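员工通讯 · 后厨与餐具间

德罗尔瑟姆(Droltham)餐厅餐具间:分拣归架改由双臂工作站分担

从11月起,Droltham员工餐厅的餐具间启用了一套双臂工作站,由Wilusex负责安装和日常维护。工作站只管一件事:把洗好的盘子放进沥水架。冲洗、刮残渣、检查破损、送回取餐口,仍由餐具间的同事来做。

以前午市收档之后,归架是最磨人的一段。同事要站在台前,一只手扶架子,一只手插盘子,弯腰和转腕的动作反复做。夏天的员工问卷里,手腕和肩膀不舒服是餐具间提得最多的一条,一共收到361份答卷,食堂以外的部门也有人替他们写了意见。餐厅管理组后来比较过两种办法,一种是加一个晚班岗位,一种是把归架交给机械臂,最后两样各做了一部分:晚班多排了半个岗,归架分出一部分给工作站。

岗位没有减少。餐具间原有的4位同事都留在原岗,班次有调整。午市后的那一班多了20分钟交接时间,用来清空工作站、擦台面、看一遍夹爪和线缆。这段时间算工时,考勤表上已经单列,填表时请不要并到午休里。

培训分2次进行,第一次讲停机和复位,第二次讲放盘的位置和不能放的东西。玻璃杯、刀叉和缺口的盘子都不要放上台面,仍旧手工处理。参加过培训的同事反映,最难习惯的是等:机械臂放一只盘子比熟手慢,人站在旁边总想伸手帮一把。规定是运行时手不进工作区,要拿东西先按停止键,等两只臂都不动了再拿。

也有同事提出,盯着机器比自己干活更累,尤其是下午两三点。管理组的答复是不安排专人值守,工作站运行时同事可以在旁边的水槽做别的事,遇到停机再过去。Maldonado楼的小餐厅暂时不装,那边盘子的规格杂,地方也窄。

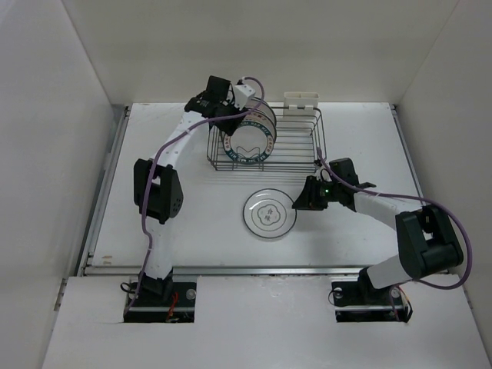
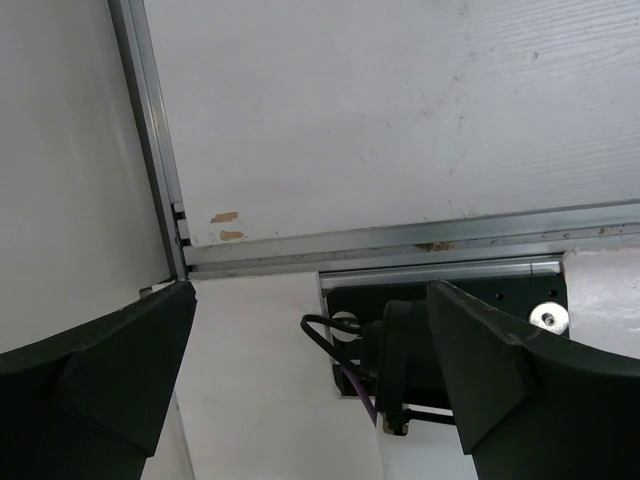 Droltham餐具间工作站

清洁方面,台面和金属导轨每天擦一次,用拧干的布,不要用水管冲。导轨的槽里容易积灰和碎屑,周末班用小刷子清一遍。夹爪只擦表面,不要拆。面板掉漆或者螺丝松动,写在交接本上,由Wilusex的人来处理,同事不用自己动手。

班次表和培训记录放在Brekel系统的“餐具间”栏目下,用工号登录就能看到。如果调整后的班次和接送孩子、夜校等安排有冲突,请在本月底之前告诉当班组长,可以换班。手腕或肩膀仍然不舒服的,照旧可以申请轮到取餐口,不需要另交证明。

下一期会刊登餐具间同事对新班次的意见,来稿可以不署名,投到员工餐厅门口的意见箱即可。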